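Search this blog
Home Mugs Kitchen Archive

Sorting the mugs

I own too many mugs, and on Wednesday I started going through them. The rule was simple. If I hadn't used it since October, it had to make a case for itself.

The big charcoal one stays. It has a round belly and a thick handle that runs almost the full height, so there is room for a whole hand. I drink soup out of it more than coffee.

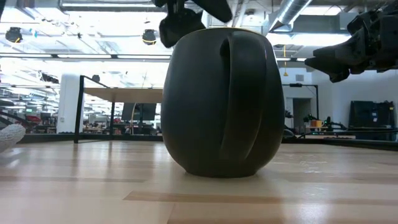
Uysal commented on the last post that a wide mug lets coffee go cold too fast, and that anything over 20 ounces should be called a bowl. Fair enough, but I drink fast.

Storage was the next problem. My cabinet shelves are tall and I don't like stacking mugs, because rims chip. I lost 4 that way in the old apartment.

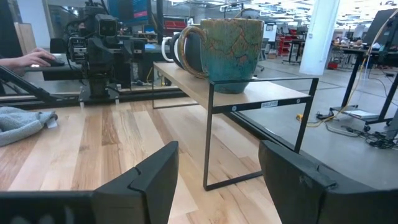
I looked at hooks first and gave up on them, since heavy mugs swing and knock together. A riser is easier. The one with the pale wood top and thin black metal frame holds the turquoise crackle mug and the black one with the white rim, and the open space below is good for saucers or small bowls. I want to try two side by side next.

Seven mugs are going in the donation box.

Contact | Copyright Skaneck | Back to top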